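Steady Hands at Burneck

The robotics program at Burneck Secondary College began in May with 27 students and one shared arm. Its purpose is modest: students learn to plan a movement, write it down in plain language and only then put it into code.

Each pair works on a wooden board set on the blue pegboard table. The blocks are simple shapes in blue and yellow, and the first unit asks students to sort them by colour. Later units add shape, which is harder - a cube forgives a poor grip more readily than a prism does.

Sessions run for 90 minutes. Pairs keep a logbook, and teachers mark the logbook as well as the code.

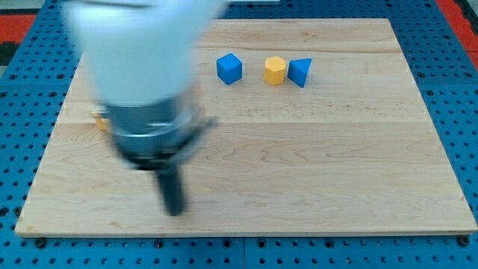
The centre of the course is the Plimlow Challenge, an inter-school event at which each team has 2 attempts at an unseen layout. Burneck will enter for the first time this year. Families are welcome to attend the practice rounds.

13 August 2018

Related items
Kullska campus opens new workshop
Queiroz Science Prize: entries now open
Choosing senior technology subjects

Contact us | © Burneck Secondary College | Back to top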